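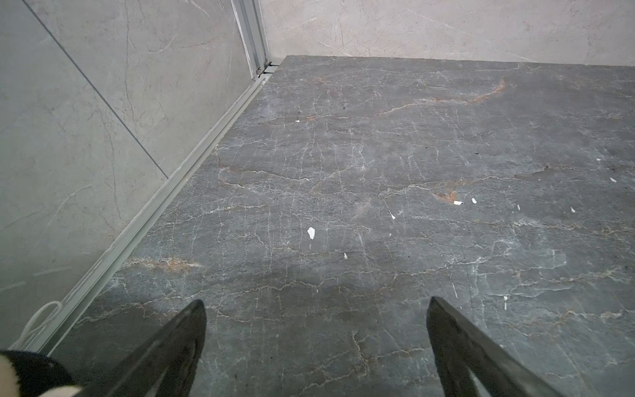
腕部视角数据采集:地面小碎片拾取任务操作步骤

适用对象:Skillport 机器人社新成员,已完成遥操作基础练习。本页由 Yiran Xiao 整理,Tirta Purba 校对夹爪参数部分。

一、任务定义

机械臂在石材地面上逐个夹取白色小碎片,放入右侧收集盒。一次夹取加一次放置记为一个片段。每组两人,一人操作,一人记录。本学期每组需提交 100 个有效片段,训练与验证的划分由 Saodah Ngau 统一处理,各组不要自行拆分。

二、开始前检查

1. 夹爪指面用干布擦拭。指面有轻微磨痕不影响使用,指尖有缺口则更换。
2. 执行一次全开、全闭。闭合时两指尖应对齐,错位超过 2 毫米须重新安装。
3. 确认腕部相机画面中两个指尖均可见。指尖只露出一个,说明相机支架松动,拧紧后重新标定。
4. 线缆沿臂身固定,不得垂到夹爪工作范围内。
5. 关闭相机自动曝光和自动白平衡。浅色墙面进入画面后,自动曝光会把深色地面压得更暗,纹理和碎片的对比随之改变。

三、地面标定

深灰色大理石带有大量白色细纹和锈橙色纹路,单靠颜色阈值分割会把白纹误判为碎片。标定按以下顺序进行:

1. 清空地面,将臂移到起始位姿,采集一张背景图,保存为 bg。
2. 撒放碎片,保持位姿不变,再采集一张,保存为 obj。
3. 运行差分脚本,输出候选区域。
4. 人工核对候选框。落在石纹上的删除,漏掉的补标。
5. 灰度差阈值初始值设为 77。误检多则上调,细长碎片漏检则下调,每次改动写入记录表。

背景图只对当前位姿有效。臂移动之后再用同一张 bg 做差分,结果没有意义,Grellstead 分组上一轮的数据就是这样作废的。

四、夹取操作

1. 选定目标。优先选与其他碎片间距较大的,两片相邻时先取外侧一片。
2. 夹爪全开,移至目标上方,使目标位于两指之间的中线上。
3. 对细长碎片,旋转腕部,让两指从长边两侧闭合。从两端夹容易弹飞。
4. 垂直下降。接近地面时切换到低速模式,指尖触地前停止。
5. 闭合夹爪,力度用预设档位,不要手动加力。
6. 抬升后停顿,由记录员确认目标是否在指间,再移向收集盒。
7. 张开夹爪放下,回到起始位姿,结束片段。

靠近墙边金属收边条的目标单独处理。收边条表面有凹槽,指尖卡入后继续平移会触发过载保护。此类目标先沿垂直于墙的方向接近,不要贴着收边条横向滑动。

五、片段标注

每个片段填写三个字段:结果(成功、滑落、未夹到)、目标形状(片状、细长、颗粒)、位置(中部、靠墙)。失败片段保留,不要删除。操作中途有人手进入画面的,标为无效,不计入提交数量。

六、常见问题

夹爪闭合后目标仍在地面:多为下降高度不足。检查高度零点,地面不平时在四角各测一次取最低值。

差分结果出现大片候选区域:检查曝光是否锁定,以及地面上有无夹爪阴影。阴影随臂移动,需回到起始位姿重采。

石面反光干扰检测:先关掉正上方的灯,再考虑改阈值。

录制文件无法写入:检查磁盘剩余空间。单日采集上限为 176 个片段,超出后脚本自动停止,需找 Timothée Lebrun 转存数据。

七、提交

文件夹以组名加月份命名,内含片段文件、bg 与 obj 图像、记录表。上传至社团服务器 liem 目录。收工前把臂停回支架,断开驱动电源,清扫地面上剩余的碎片。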